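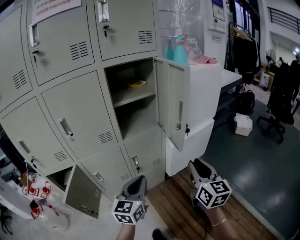
Figura 1. Puesto de taquillas: dos pinzas de mano frente a las puertas, una compartimento del centro abierto y varias llaves puestas.

Tema 4. Presupuestar un puesto de manipulación (apuntes de clase)

Os dejo lo que vimos en clase, algo más ordenado que en la pizarra — que aquello acabó siendo un lío de flechas. El ejercicio es sencillo de enunciar: queremos montar un puesto para abrir y cerrar taquillas y hay que decir cuánto cuesta, antes de pedir nada.

Yo empiezo siempre por el mueble, y ya sé que a todos os apetece empezar por las pinzas. Mirad bien los herrajes: tiradores, cerraduras, llaves, hacia dónde abre cada puerta. Una llave pequeña pide dedos finos, y los dedos finos se gastan y se pagan aparte (¡ponedlos en la hoja!).

Las partidas con las que trabajamos:

Pinzas de mano Gajdoš, 2 unidades: 3663 euros el par.
Juego de dedos de recambio Truline: 247 euros. Pedid 2 juegos, uno se queda en el cajón.
Taquilla metálica: de segunda mano si se puede. El almacén de Costemdale suele tener, pero el transporte va por cuenta vuestra.
Sitio libre delante de las puertas: no cuesta dinero hasta que falta. Medid con la puerta abierta del todo.

Sumando pinzas y recambios salen 4157 euros, sin mueble ni portes. En el grupo de Kendumholm se olvidaron de los portes el curso pasado y tuvieron que rehacer la hoja entera, así que dejad una línea para eso aunque todavía no tengáis la cifra.

Sobre plazos: en agosto no sirve casi ningún proveedor. Si queréis tener el puesto en septiembre, el pedido sale antes del verano o no sale.

Para entregar: una hoja con partidas, proveedor, plazo y quién firma. Las llaves duplicadas también son una partida — yo pediría copia de todas.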